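Jurcombe Playhouse - Open Call: Actors and Extras for "Nondura"

Posted 2022-11-03

We're casting! New stage drama, small company, big-ish cast. Written and directed by Omolara Babalola, first full production since Claludlow in August. Need people fast.

Rehearsals are evenings, plus Saturday daytime from week two. House seats 237 so you need a voice that carries. No mics.
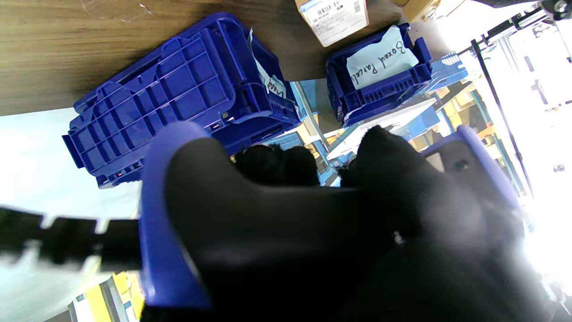

Who we need

- Female lead, plays 30 to 45. On stage nearly the whole show. Some singing, nothing fancy.
- De Graaf, the landlord, plays 50 and up. Dry, a bit mean. Dutch accent a plus but dont fake it.
- Two brothers, play 18 to 25. Must look like they could be related. Stage combat, we train you.
- Extras, any age over 16. Crowd work, three scenes, no lines.

Pay: leads get a flat fee of $3160 for the run. Brothers $493 a week. Extras $90 a show, paid the same night. Travel not covered, sorry.

Screen credits are nice, not needed. Same for agents. Drama students ok if your school signs off in writing.
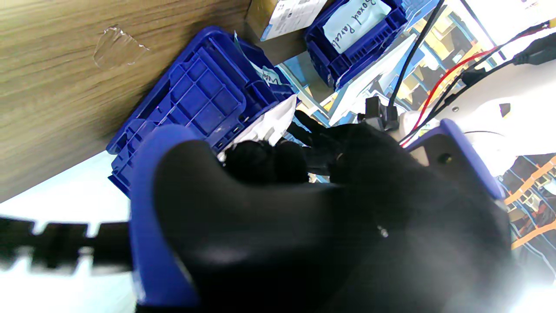

Bring a two-minute piece, anything modern. Headshot and one page résumé, printed please. Off book is better but we won't throw you out for holding the page. Callbacks by phone within a week, so put a number on there taht you pick up.

Can't make it in person? Self-tape is fine for the leads only. Plain wall, say your name and height first.

Comments (3)

kmartel: is the fee for the brothers the same during rehearsals or only show weeks?

Jurcombe Playhouse: Same rate both. Should of said.

dee_on_stage: Saw Claludlow twice, loved it. Will be there for the landlord's part, accent or no accent!!

Recent posts
Claludlow: cast list and thank yous
Stage combat basics, evening class
Season tickets on sale

Contact the box office | © 2022 Jurcombe Playhouse | Back to top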